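Torkstead Tennis Courts: Pre-Tournament Walkthrough
Inspected Sunday, gates opened 7:30 a.m. Comments by Muammer Keskin

Court surface, courts 1 to 4
Pass, with a note. The crack behind the baseline on 3 has been filled again. It was filled last spring too, and I gave it a pass then. Look at it after the first hard rain before anybody calls it fixed.

Net posts and cranks
Fail on court 2. The crank handle slips under load. Akyol's sheet says "serviced," no initials. I would like to know by whom.

Net height
Pass. Measured at the center strap on all four. The strap on 4 is frayed and I don't expect it to last the weekend.

Perimeter fence and gates
Pass on the fence. The Ungate latch on the east side closes if you lift it and push at the same time. The vendor calls this normal. A kid chasing a ball won't do it. Recheck.

Lighting
Not tested. It was daylight. Last year's form has this box checked at the same hour, so take that for what it's worth.

Bleachers
Pass for 200 seated, the posted limit. The flyer promises room for 2,000. I have no idea where they would sit. Two loose bolts on the top row, tightened by hand, need a wrench.

Drinking water
Pass. One fountain works, one drips. Have 50 bottles on ice by the first match anyway.

First aid kit
Fail. Cold packs expired. The Pokico kit in the office is still sealed, but it has no tape in it, and tape is what doubles players ask for.

Walkways and parking
Pass. Cones needed at the curb by the south lot.

Budget line
Repairs quoted at $3,482. The quote lists "miscellaneous hardware" twice. Get it itemized before signing.

Recheck before play: court 2 crank, east latch, first aid kit, bleacher bolts. I will not sign on a phone call. Somebody has to walk it with me.
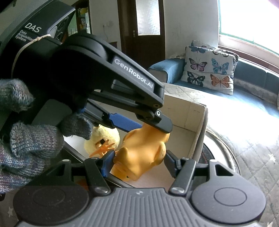
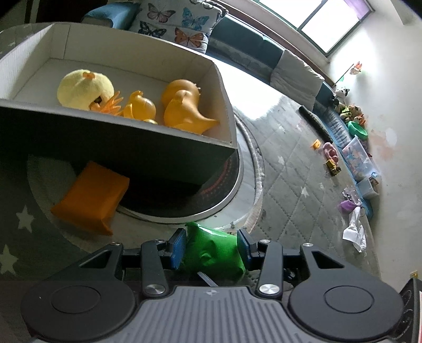 Orange rubber duck, first photo; green soft item, second photo.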